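# Prollberg Indoor Cactus Compost

**Supplied by Jadance Horticultural Supplies to offices, schools, colleges and public buildings**

Prollberg Indoor Cactus Compost is a gritty, free-draining growing medium for columnar cacti, globe cacti and the more common succulents kept in heated buildings. It is made without peat and is sold in sealed bags, ready for use. No further sand or gravel need be added before planting.

The product was developed for plants which stand on desks, worktops and window ledges, where light is often uneven and where watering is shared between several people. Such plants suffer far more often from wet roots than from drought. An ordinary houseplant compost holds water for too long in a small pot, and the lower roots begin to rot well before any change can be seen in the stem.
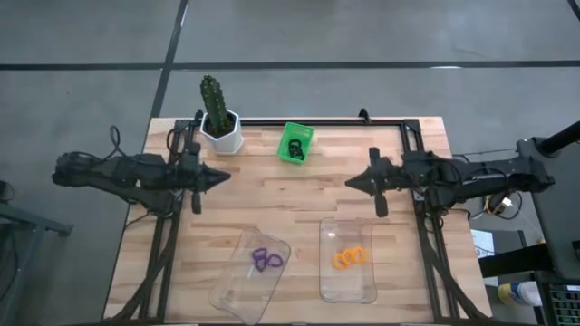 The mixture contains composted bark, coarse washed grit, pumice and a small quantity of loam. The loam gives enough weight to steady a tall plant in a light container and releases nutrients slowly through the first growing season. Feeding should therefore not begin until the spring after potting.

## Sizes and ordering

| Bag | Order reference | Sold as |
|---|---|---|
| 10 litres | PR-CC-S | Single bag |
| 26 litres | PR-CC-L | Single bag or pallet |

Pallet orders are delivered to a ground-floor entrance only. Customers who require delivery to an upper floor, or outside normal working hours, should state this when the order is placed. A discount of 10 per cent applies to pallet orders from schools and colleges holding an account with Jadance.

Prices are given in the current trade list and exclude VAT. The present list came into force on Wednesday, March 23, 2022 and replaces all earlier lists.

## Potting and repotting

Repotting is best carried out in spring, as growth resumes. The new pot should be only slightly wider than the old one and must have at least one drainage hole. Where a decorative outer pot without holes is used, the plant should be kept in an inner pot which can be lifted out for watering.

1. Leave the plant unwatered for a week before repotting.
2. Wrap the stem in folded newspaper or a strip of thick cloth and ease the plant from its pot.
3. Shake off the old compost and cut away any root that is brown and soft.
4. Set the plant at its former depth and fill around the roots with fresh compost, tapping the pot to settle it.
5. Wait a further week before watering.

The compost should not be pressed down hard. A tall cactus may be held upright with two short canes until new roots have formed — usually by the end of the first summer.

## Watering and position

From spring to early autumn, water thoroughly and allow the compost to dry out completely before watering again. From October the amount should be reduced, and a plant in a cool room may be left dry for the whole of the winter. In buildings heated throughout the day a little water once a month is sufficient.

Columnar cacti require good light and should be turned a little every few weeks so that the stem does not lean. Plants moved from a dim corner to a south-facing window should be moved in stages, as sudden strong sun can scorch the skin. Scorch marks are permanent, although they do the plant no lasting harm.

## Storage

Unopened bags may be stored indoors or under cover for more than 20 months. Once opened, the compost should be kept dry and used within the season. Part-used bags may be folded closed and clipped, or the contents may be tipped into a lidded box. Open containers are suitable for use at the bench but not for storage, as they tend to collect small items as well as dust. 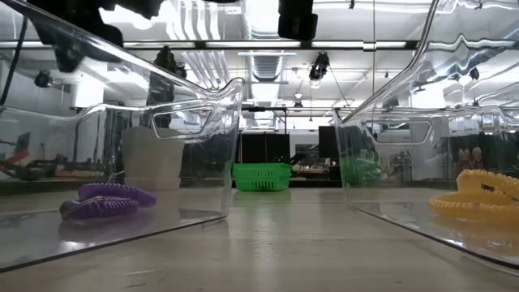 *Clear plastic bin with rounded corners and a moulded handle cutout.*

Plastic bins and boxes are not included with the compost. A range of containers, trays and scoops made by Kovačević is listed separately in the Jadance catalogue, together with the Skulow range of indoor planters and matching saucers.

## Safe handling

Wear gloves when handling compost and wash the hands afterwards. Bags should be opened in a well-ventilated room, away from food, and the contents moistened slightly if they appear dusty. Spines lodged in the skin should be removed with fine tweezers. The product is not intended for consumption and should be kept away from young children and animals.

## Enquiries

Questions on plant care and on the choice of a suitable compost should be addressed to Ximena Leiva, Horticultural Advice. Account applications, pallet deliveries and returns are dealt with by Miloslav Šimko, Trade Sales. Unopened bags may be returned for credit if the seal is intact and the order reference is quoted.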